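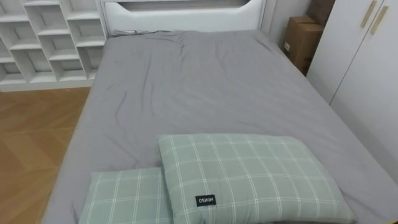

I sell bedding out of a small shop under the name Hivolside, and the Puldale fitted sheet is the thing I get the most mail on, so it gets its own page. It comes in one color at the moment, a plain medium gray, and I picked that shade after way too many evenings holding swatches up to a lamp. Gray is friendly! It goes with my white padded headboard and it goes with the pale green plaid pillows (they're MINISO ones, not mine, please don't write in asking to buy them). What it won't do is lie there like glass. You get soft creases, mostly up by the headboard, and a few ripples running off toward the side. If you iron your sheets you'll be fine. I don't, and I've made my peace with it.

Puldale fitted sheet, gray
Item 1282
Queen only for now, king planned for September
200 thread count
Elastic all the way around
Machine wash warm, tumble dry low, no bleach

On the thread count, yes, 200 is a low number next to what the big stores print on their packages. I like a crisp, plain weave that breathes, and I sleep hot. If you want that slippery hotel feel, you'll be happier with the Millix, item 2927, and I'll gladly sell you that instead (it costs more and I'd still pick the Puldale).

Getting it on: do the two corners at the headboard first, then walk down to the foot and pull. The corner tag goes bottom right. My bed is pushed up near a set of open shelves, so I kneel on the mattress for that side and then have to smooth out my own knee prints. Leave the pillows down at the foot until the head end is flat.

I do most of my laundry sorting on the bed too, which is partly why I wanted a sheet I wouldn't fuss over. Shirts get laid out down at the near end on a thin flat mat, hanger slipped in through the neck, and then off they go to the closet. The bright yellow one with the black stripe down the sleeve gets washed more than anything else I own, and against the gray you can't lose it.

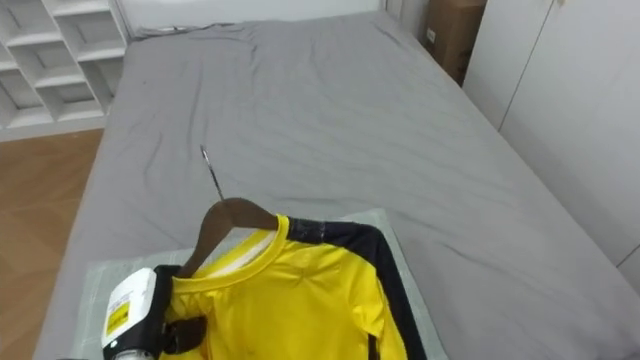
Nguyen wrote in to say the sheet holds on fine through the night but the elastic felt tight the first time, and asked whether it loosens up. A little, after the second or third wash. Start with the headboard corners and it's much less of a wrestling match.

Orders over 655 grams ship as a parcel, and one Puldale in its bag comes in under that, so a single sheet goes at the letter rate. Add a second and the cart will switch you over. Returns are fine if it hasn't been washed.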